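Notes on the Kitchen at Clelard Street

March 2022

Readers of this blog will recall that the January entry closed with the kitchen stripped to the subfloor and the stove standing in the hallway. The present entry continues from that point. It covers the choice of floor, the preparation of the surface, the laying and grouting of the tile, and the matter of the worktable, which was settled last and took longer than it should have. Expenses are reported where the receipts have been kept.

The house was built in stages, and the kitchen belongs to the second stage. Its floor was poured at a different time from that of the adjoining dining room and sits lower by the thickness of a thumb. Previous owners dealt with the difference by means of a strip of brown carpet tacked over a wedge of softwood. The carpet was removed in January. The wedge remained in place for several weeks after that, and every member of the household tripped on it.

It was decided early that the kitchen would be tiled. Vinyl was considered and a sample was brought home from Zidham, where it lay beside the sink for a week and curled at two corners. Boards were considered as well. The room has one outside door, opening directly onto the vegetable beds, and any floor laid in it must tolerate mud between the first thaw and the end of November. On that ground the boards were set aside, with some regret on the part of my wife, who grew up in a house with painted ones and still speaks of them fondly.

There followed the question of color. The old tile had been cream with a brown fleck, in two patterns that did not match, and it had never looked clean even on the day it was washed. We visited the Szénási tile yard twice. The yard keeps its discontinued lines in an open shed at the back, sorted by size and then by nothing in particular, and it is well worth asking for the key. The better part of a morning may be spent there. A hat is recommended.
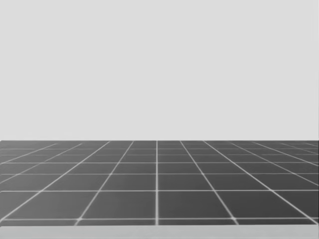 The color of the grout proved to be a larger decision than the color of the tile, and it was the one on which we changed our minds. Our first intention was a gray joint with a gray tile, so that the floor would read as a single surface. The opposite case is made well enough by a dark gray floor with thin white lines between the squares: the lines carry the eye straight back to the far edge, and the tiles grow thinner and closer together as they go. I had supposed that so strong a grid would make a small room feel smaller. Against a plain light gray wall, with nothing standing on it, such a floor looks very deep indeed. We ordered dark tile and white grout the following morning, and the shade of the walls was chosen to go with them.

The order came to 805 tiles, including an allowance for cuts and breakage. The yard delivered them to the gate and no farther, as is its policy. They were carried to the house by wheelbarrow over two evenings and stacked along the dining room wall, where they served for a time as a bench.

Preparation of the subfloor was entrusted to Tibor Balogh, who has been setting tile in and near Zidham for 23 years and who had previously done the bathroom for our neighbors across the lane. Mr. Balogh spent his first visit on his knees with a long level and a carpenter's pencil, marking the low places directly on the concrete. There were many low places. The worst was beside the outside door, where water had been coming in under the sill for longer than we have owned the house. He advised that the sill be replaced before any tile was laid, and this was done. I record it for the benefit of anyone with a similar door. A sound sill costs little when the floor is already up and a great deal when it is down.

The leveling compound was poured in two sessions. During this period the kitchen could not be entered and the household cooked on a single electric ring in the hallway, next to the disconnected stove. Soup was made frequently. The dog was kept upstairs and expressed her opinion of the arrangement at night.

Mr. Balogh then set out the floor dry. His practice is to snap a chalk line down the center of the room and a second line square to it, and to work outward from the crossing, so that any narrow cut tiles fall evenly at both sides. Our kitchen is not square. The wall behind the sink leans away from the one opposite, and a layout begun from the center would have ended in a long sliver directly under the window, where it would have been seen daily by whoever was washing dishes. After some discussion the center line was moved toward the stove. The slivers now lie beneath the lower cupboards, and I am satisfied that they will not be seen again in my lifetime.

The laying itself was quiet work and progressed well. Spacers were used throughout. A batch of the tile was found to be very slightly thicker than the rest, and Mr. Balogh set this batch aside and used it in the pantry alcove, where the difference could be taken up in the adhesive bed. He mixed small quantities at a time and discarded what had begun to stiffen. He does not listen to the radio while working.

The grout was a white powder sold by the yard under the name Prarkier, mixed with less water than the amateur would expect. Two points may be of use to readers who intend to do the job themselves. First, the haze left on a dark tile by a white grout is considerable, and one wiping will not remove it. We wiped the floor four times over two days. Second, a sealer must be applied to the joints before the kitchen is returned to service. Our neighbors omitted this step and their joints in front of the stove are now the color of tea.

When the cupboards had been rehung and the stove returned to its place, attention turned to the center of the room. The previous table was a round one on a pedestal, inherited, and unsuited to the preparation of food by more than one person. It tilted if leaned upon. It has gone to my brother-in-law, who intends to keep seedlings on it.

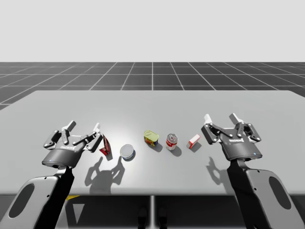 A worktable should be chosen for the amount of bare surface it leaves when it is in use, and most of those we inspected were too narrow by this measure. Depth matters more than length. Two pairs of hands coming in from opposite corners need a clear space to meet in, and the things being worked on ought to fit in the middle with room to spare. Five small objects in a loose row across a wide, pale gray top leave ample space on every side, and the light falling at the center makes them easy to find. That is the arrangement we had in mind when we gave the joiner our dimensions, and it is also the reason the lamp was moved to hang over the middle of the table.

The joiner's price included delivery and the fitting of the top. The top is a light gray laminate, chosen over stone on grounds of weight and cost. My wife has rolled pastry on it and reports that it is cold enough. The legs were left plain. We have agreed to paint them in the summer, in a color to be determined.

As to the general accounts, the household set 2,000 aside for the floor, exclusive of labor, and exceeded it by 60, the whole of the excess being attributable to the sill. The table was paid for separately from the sale of the old piano.

Certain items remain outstanding. The threshold strip between kitchen and dining room has been ordered in brass and has not arrived. The wedge of softwood has therefore been put back for the time being. The window above the sink still sticks in damp weather, and the paint on its lower rail was scraped when the cupboards were carried out. The pantry shelves have yet to be cut.

The next entry will deal with the pantry, and with the correspondence received about rhubarb.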